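Gene tests and small populations: what the swab can't tell you
Speaker notes, second session, April

Slide 1. Title. Wait for the door to close. Say straight off that I use genetic data every day and I am not here to rubbish it. I am here to ask what it is being sold as.

Slide 2. The claim. The Purico leaflet promises to place a customer's family "within a valley". Read it out slowly. Ask for hands: who believes that? Ask the ones who kept their hands down why not.

Slide 3. The reference panel. Everything depends on who you are being compared with. Purico lists 3,484 people in its panel. Sounds a lot. For the mountain district of Moura, the number is 40. Some of those 40 are cousins, by the company's own footnote, and cousins share a great deal. So the real figure is smaller, and they don't give it.

Slide 4. What happens when the panel changes. The Tollon study sent the same samples through the old panel and the new one. Around 60 per cent of people from small groups had their "home region" moved. Their DNA had stayed as it was. Pause here. People usually laugh, but it matters if you have told your children the first answer. 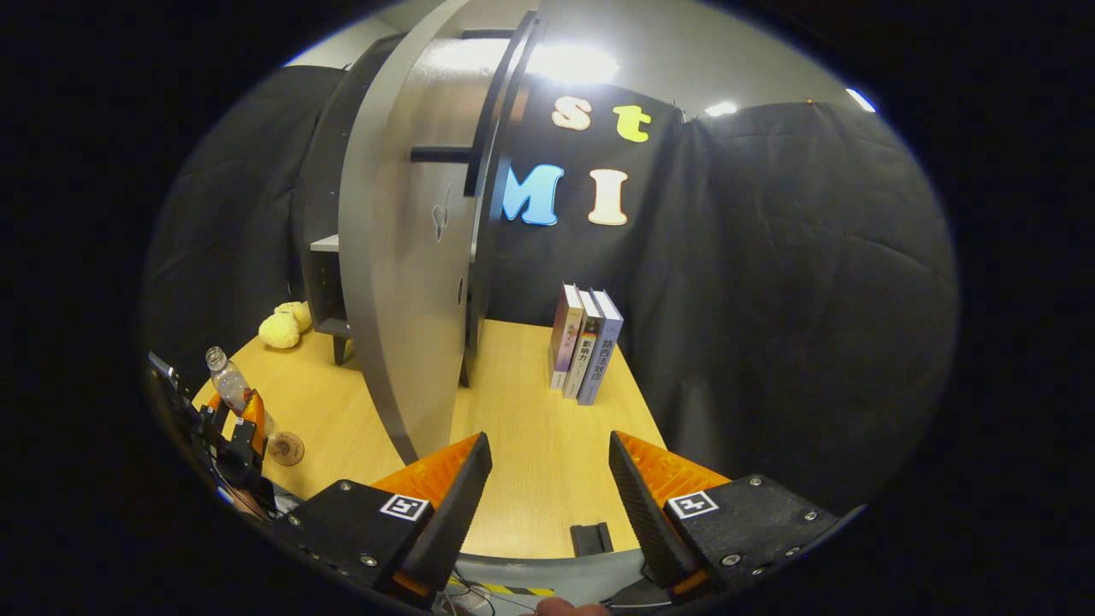
Silver-grey cabinet on a light wooden tabletop.

Slide 5. Health risk scores. Same problem with worse results. A score worked out in one population gets carried over to another and printed with the same confidence. Trestorik says its score has been "adjusted". I wrote to ask how. The reply was 2 pages long and did not say. If someone asks whether I think they are hiding something: I don't know. It may be that the method is thin and they would prefer not to show it.

Slide 6. Consent. Skip if running late. The Moura donors agreed to a study of hearing loss. Did they agree to be a postcode in somebody's ancestry product? The form says "related research". I have read it several times and I still can't tell you what that rules out.

Slide 7. What I would accept. Print the panel size next to every result. Print the range as well as the middle. Keep the old answer on view when a new one replaces it. None of this is hard and I have yet to see a company do all of it.

Likely questions. "Should I take a test?" Up to you, but read the footnotes first. "Are university panels better?" Some are. Ask them for the numbers too.

Leave slide 3 up during the discussion. Handouts are by the door, and the reading list is on the back.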